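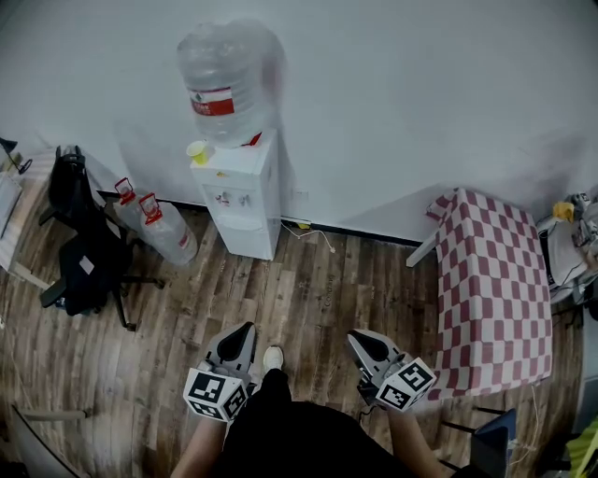
Soledad Ridgeway told me that the first month was the hardest, and that she missed the noise of the old packing line. In the workshop at Vomuvness the automatic line now closes 600 cartons in a shift. Before, the same people closed 177 by hand.

"My shoulder is better," she said. "But I had to learn to listen to a machine, and for this I was not trained."

The training came later, in November. Two people from each shift learned to clear a jam and to restart the Gresel unit without calling the office. Mortimer Achterberg was in the first group. He is paid one grade higher now, and he thinks this is fair, though he would like the others to have the same.

I asked him what he does when the line runs well. "I check corners, I check glue, I write in the log. It is quiet work. You are tired in the eyes, before you were tired in the back."

Both said that the breaks have changed too. The line used to stop for everybody at ten. Now they go one by one, and Ridgeway often drinks her coffee alone. She has asked for one common break to come back. The answer is expected after the next shift plan.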